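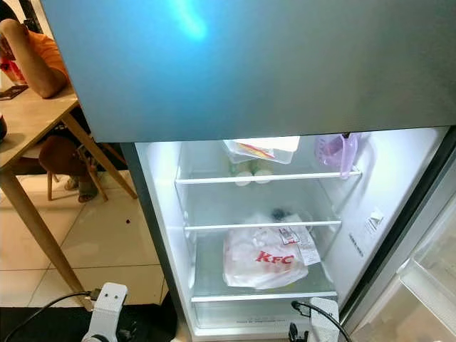 Gemeinschaftskühlschrank in Urnodach wird jetzt jeden Montag durchgesehen

Urnodach. Im Nachbarschaftshaus Bukusach gelten neue Regeln für die Küche im Erdgeschoss. Wer etwas im Kühlschrank lässt, muss Namen und Datum darauf schreiben. Was am Montag um 10 Uhr keine Beschriftung hat, kommt weg. Das hat die Hausversammlung im Februar beschlossen.

Die Küche wird nach Angaben des Hauses von 30 Personen regelmäßig genutzt, darunter die Nähgruppe, zwei Sprachkurse und die Hausaufgabenhilfe. Einen festen Zuständigen für den Kühlschrank gab es bisher nicht. Eine Dose mit weißem Deckel, ein lilafarbener Krug, eine zugeknotete Tüte von KFC mitsamt Kassenbon: Von außen ist solchen Sachen nicht anzusehen, wem sie gehören und wie lange sie schon stehen.

„Man traut sich nicht, fremdes Essen wegzuwerfen, und dann macht es keiner“, sagte Dilek Dursun, die den Küchenplan führt. In der Versammlung war zunächst vorgeschlagen worden, das Mitbringen von Imbissessen ganz zu verbieten. Dafür fand sich keine Mehrheit. Efua Ackah von der Nähgruppe wies darauf hin, dass viele direkt von der Arbeit kommen und unterwegs etwas kaufen.

Beschlossen wurde stattdessen eine Aufteilung nach Glasböden. Der oberste ist künftig für geschlossene Dosen und Getränke vorgesehen, der mittlere für die Kurse. Auf den untersten kommen Tüten und alles, was am selben Tag gegessen wird. Das Gemüsefach bleibt der Kochgruppe vorbehalten. Angebrochene Speisen dürfen höchstens 4 Tage stehen bleiben, auch wenn sie beschriftet sind.

Stifte und Klebeband liegen in der Schublade neben der Spüle. Die Durchsicht übernehmen im Wechsel Kofi Nyarko und Tetsuya Nagano. Leere Dosen werden gespült und eine Woche lang auf dem Regal im Flur aufbewahrt, danach gehen sie in den Bestand der Küche über.

Offen ist noch die Anschaffung eines zweiten Geräts. Dem Haus liegt ein Angebot über 1.000 Euro einschließlich Lieferung und Anschluss vor. Ewurabena Agbeko, die die Kochgruppe leitet, hält den Platz an Kurstagen auch mit den neuen Regeln für zu knapp. Über den Kauf soll die nächste Hausversammlung entscheiden. Bis dahin bittet das Haus darum, größere Mengen für Feiern vorher im Büro anzumelden und am Abend wieder mitzunehmen.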